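Support > Laundry & Linens > Tickets > Color transfer / bleeding

Ticket opened by: Wing-yan Pan
Assigned to: Horacio Domínguez
Status: Open

Wing-yan Pan
Blue trim on our printed kids' cloths is leaving a haze on the white next to it. I'm told this is impossible with the Kodance detergent. I have a stack of grayish cloths that say otherwise. Washed at the cool setting, Jerulel machine, spin 2000 according to the display, though I doubt that number too. 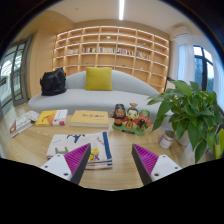 One from the set, folded, blue stripe on the right.

Horacio Domínguez
Thanks for the report. Have you tried a color catcher sheet? Most bleeding clears up after the first few washes.

Wing-yan Pan
Tried it. The sheet came out faintly blue, so something is leaving the fabric. "First few washes" was the advice in May as well. We are now on wash 8.

Junpei Kuroda
Jumping in from the wash side. I'd question whether it's dye at all. Overdosing can leave a film that picks up lint and looks like a stain. How much detergent per load?

Wing-yan Pan
The cap line, which is 380 on a full drum. I dropped to 300 for the last two loads. No difference that I can see, and I was looking for one.

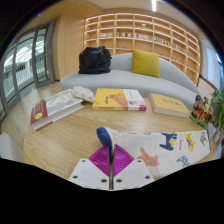

Junpei Kuroda
Then please do the dull test. Damp white cotton, press it on the blue trim for a minute, look at it in daylight. If the cotton stays white, we go back to residue. Leave the vinegar alone, whatever the forums say. I have never seen it fix a loose dye.

Wing-yan Pan
Done Jun 10, 2021. Blue smudge on the cotton from the trim. Nothing from the cartoon print, so the print is off the hook. I'd like to know why the Gunovora care label says colorfast.

Horacio Domínguez
I can pass the label question to the supplier. In the meantime, wash trimmed items separately and take them out as soon as the cycle ends.

Wing-yan Pan
Fine, but that's a workaround. Please leave the ticket open until the supplier answers in writing.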